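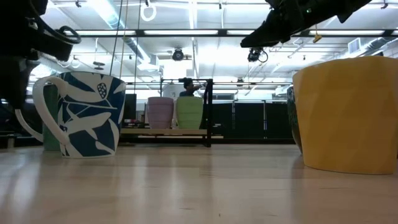

Tuesday slot, right after coffee. Keep it under the half hour. Mireille said last time I ran over and she was right.

START – the handle problem. Ask the room who has had a policy that grabs a mug perfectly in the lab and then whiffs when you turn the mug. Wait for hands. Dont answer it yet.

What we did. Two arms, one table, ordinary kitchen and plant-pot stuff. Task is always the same: one arm picks the thing up, hands it to the other, second arm sets it down. Boring on purpose. We wanted a task where the only thing that changes is the object and which way it's facing.

The question: does it help more to collect more demos of the same objects, or fewer demos of more objects? Everyone says "more objects". We thought so too. Nicanor had money on it (say this, gets a laugh).

Setup slide – go FAST. 39 objects total. Held out 7, never touched in training. Same operators all the way through, same lighting. Somebody will ask about lighting. Answer: we left the room lights on and lived with the reflections on the tabletop.

RESULT. Slow down here. More objects helped on the pick. It did almost nothing for the handoff. Say that twice.

Why – our best guess. Pick is about shape. Handoff is about where the first arm ended up holding the thing, and that depends on start angle way more than on shape. So a new mug at an old angle was fine. An old mug at a new angle fell apart. Handle pointing away from the receiving arm was the worst, by a lot. Show the bar chart, leave it up, count to five in my head.

The fix is dumb and cheap. Before each demo, operator spins the object without looking. That's the whole method. We called it Brorketti in the code and the name stuck, sorry. No extra demos, no new hardware. Handoffs on the held-out set went from bad to pretty decent. Do NOT say "solved". Reviewer at Ferrand jumped on that word.

What didn't work:
– spinning by a fixed amount each time. The model just learned the pattern
– fake rotations added to the video afterward. Helped the pick a bit, hurt the handoff. We don't know why, say so
– asking operators to "vary it". People think they vary it. They don't. Show the Cillthorpe plot, 2 operators, both basically pointing every handle the same way for a whole afternoon

Limits, be straight. One table. Rigid objects only. Wide pots are still rough – not much to get hold of from the side and the second arm has to come in over the rim. Nothing with liquid in it. About 2 months of collecting so no idea about drift over longer than that.

If there's time: the Sukon comparison. If not skip, it's in the backup slides and the numbers are preliminery anyway.

Ending. Go back to the hands question. Tell them to check the start angles in their own data before they buy more mugs. It's a one-line histogram. Data goes up in July, thank the operators, then questions. Mireille takes anything about the training code.

Related talks
Grasping by the rim: wide containers and what goes wrong
Operator habits in demo collection
Cillthorpe, first results
Q&A notes from the spring session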